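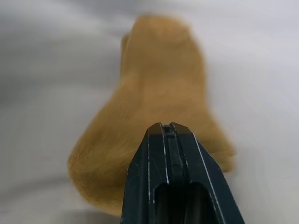 Progress report to the Hiscombe Fund
Project: Legal help on public assembly rules, Fesberg and Tanoli
Feb 19, 2020

Dear Maribel Agudelo,

I am sending you the report for the second period of the grant. In this period our office answered 1164 requests from residents. Most of them asked if a permit is necessary for a small gathering in front of the town hall, and what fine they can receive without one. 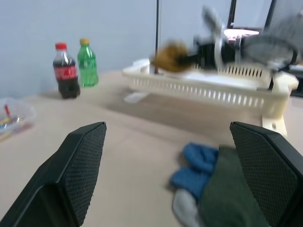 The Fesberg rule still says that any group of more than 19 persons must ask for permission five days before. We believe this is too strict for a peaceful meeting, and our lawyer Elias Khoury has sent a written objection to the town. The answer did not come yet. In Tanoli the situation is better, and the police office there now accepts our form by e-mail.

We printed 350 copies of the rights guide. The Kovwood library asked for more of them, but the second printing is delayed, as the text about fines must be corrected first. I am sorry for this delay.
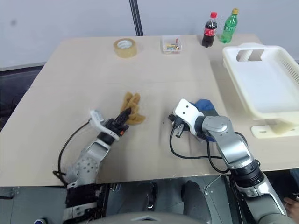

Two fine cases are open before the Fesberg court. In both, the client says that the officer gave no warning. The hearings are planned for May, so I cannot yet report any result on this point. The costs for translation were higher than in our plan, and I attach a request to move money from the travel line.

With kind regards,
Project coordinator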